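Nouhaila Belkadi receives me at eight in the morning, before her first meeting, in a small office above the harbour of Skuvutlow. She is in her second term as a member of the island assembly, and since April she leads the opposition to the Vilen agreement, under which the northern quay would be leased to a foreign coastguard.

She has the text of it on her desk, 192 pages with yellow paper strips between them. "I asked for this document for 2 years," she says. "I received it one evening, and the vote was planned for the next afternoon. How can a member read it in that time? You read the first page and the signature."

The government says that the lease brings work and safer waters. Belkadi does not dispute the work. "There are 200 jobs in the annex, and I want these jobs. But the annex does not say who will be employed, or by which law they are protected. I asked the minister, Ladi Tamuno, and he answered that it will be arranged later. Later is after we have signed."

Is she not simply using the matter for the next election? She takes some time with this question. "A little, maybe. I am a politician, I will not pretend. But 623 people have written to my office, and many of them never voted for me."

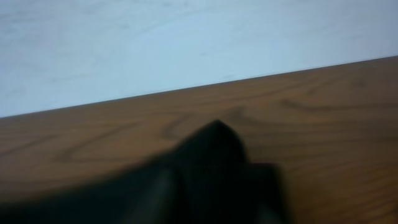
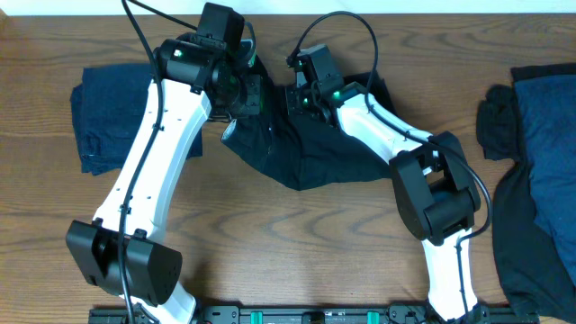
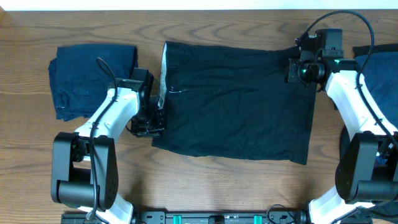
Politics and Society Desk

Her own party is divided. Bríd Kavanagh, its former leader, has said on the radio that she would accept the lease if it is shortened. Belkadi calls this "a reasonable position, only too early" – first the full text must be public, with the maps, and then one can speak about the years.

I ask what she would do if the assembly approves it anyway. She would go to the court, she says, and she has already spoken with a lawyer, Riet Goossens, about the question whether a quay may be leased without a public hearing.

At nine her assistant, Onyekachi Ogunleye, comes to the door for the second time. Belkadi puts the papers in her bag and we walk down the stairs together. "Write that I am not against the neighbours," she says outside. "I am against signing in the dark." The debate continues in the assembly this month.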